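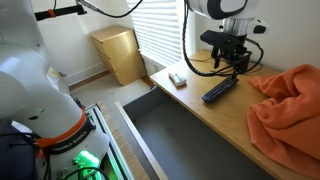 The desk with its drawer open. Remote and towel on top, as usual.

Lerach desk with drawer – review

I've had the Lerach for three months now and I keep telling people about it, so I might as well write it down properly. Short version: I love it, and I'd buy another tomorrow if I had a wall to put it against.

I wanted a small desk with a pale wooden top and a drawer I could get at while sitting down. You'd think that would be easy! I looked at the Cavalcanti first, and it's a handsome thing, but the drawer is so shallow that a stapler won't go in it. The Flitine was cheaper and wobbled in the shop, which put me off. The Lerach sat in the middle on price and I ordered it on a Tuesday night without having seen one in person.

It came in one flat box, heavier than I expected, and went together in 90 minutes with a cup of tea in the middle. The instructions are drawings only. Step six has the drawer runners looking the same left and right, and they are not the same, so check the little letter stamped on the end before you put any screws in. I did one the wrong way round and had to take it off again. Everything else lined up first time – no forcing, no filing out holes.

The top is the best bit. It's a light, birchy colour that makes a dull corner feel brighter, and it doesn't show dust the way my old black desk did. It's 104 cm wide on mine, enough for a laptop and a notebook side by side, with space left for the bits that collect on any desk. In my case that means the telly remote, which lives there for no good reason, and very often an orange towel I've dumped on my way past. I've put mugs down without a coaster more times than I should admit and there isn't a ring on it yet.

Now the drawer. It runs smoothly and pulls out a long way, so you can reach the things at the back without groping about. I've had chargers, pens and a box of envelopes in mine and it still shut easily. It does stay where you leave it, too, and doesn't roll shut on your fingers.

Grumbles? A couple. There's no stop to speak of, so a hard yank brings the drawer further than you want. The front edge of the top is fairly square and I notice it on my wrists after a long afternoon of typing. And there's no hole for cables, so mine go over the back. Jailson Pimentel, who has the same desk, drilled a 46 mm one himself and says it was easy, but I haven't been brave enough.

I wipe it down with a damp cloth and once gave it a going-over with Rurkance wood soap, which left it lovely and smooth. Delivery was another 30 pounds, so add that on before you compare prices.

Five stars from me, even with the square edge.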